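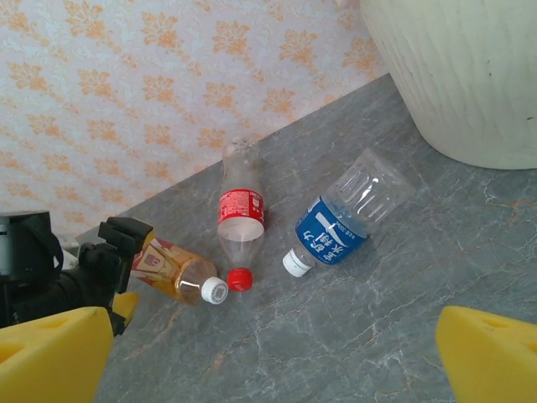
Rhea Panganiban @rheapan · 10 Sep 2020

We have to decide by December whether to buy a second pair of arms for bottle sorting. I hold the purse strings on this one and I'm not convinced. Thread.

The Flodeck quote is 3134 for two arms, the rail and the mounting plates. Spare servos are listed "on request". I requested. Still waiting.

Skernix came in lower and I got quite excited until I reached page four. No rail. No cabling. Software support is 913 a year after the first. Add that up over the life of the thing and they're the dearer of the two.

Fingers are my pet grievance. Foam pads are cheap and they wear. Both firms call them "consumables" and neither will put a number on how many we'd get through. You wouldn't buy a printer like that. (All right, everyone buys printers like that.)

What the job needs, before anyone talks to me about throughput: pick up a drink bottle lying on its side, any label, cap on or off, a bit of liquid left in it or none. Drop it in the bin. Do it again.

The Skernix demo video has identical empties, all standing up, all a polite distance apart. I asked for the same thing with a heap. They sent me the same video at a higher resolution.

Our own heap has bottles lying over one another, a carton in with them and caps on the floor. Any quote that doesn't say what happens with a loose cap is going back. 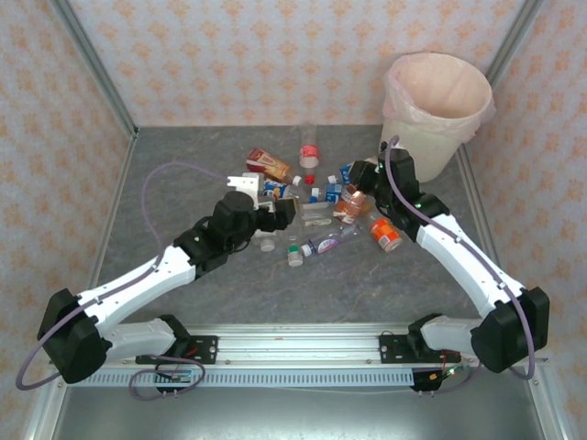 WHAT I'D PAY FOR NOW

1/ Spare servos, 868 the set from Bilside. Dull, and I'd sign for it this afternoon. One dead wrist and the pair we've got is an ornament.

2/ Proper cable guides. I don't like long loops of cable over a work area and I've said so in two meetings.

3/ Bin liners. Yes, they have a budget line. No, it isn't big enough.

WHAT I WOULDN'T

4/ The "vision upgrade" at 1328. Chidubem Omoregie wants it and has made a decent case. I'd like to see it cope with clear plastic on grey marble first, on our bench, with our rubbish.

5/ Extended warranty. Read the exclusions. Liquids are excluded. We are sorting drink bottles.

Macapagal say they'll lend us a pair for a month before we commit -- only offer so far that I've enjoyed reading. Delivery is on us, both ways, and I've asked for that in writing.

If you've run either make for longer than a year, tell me what you spent in year two. Replies open. Sales people, please email like everyone else.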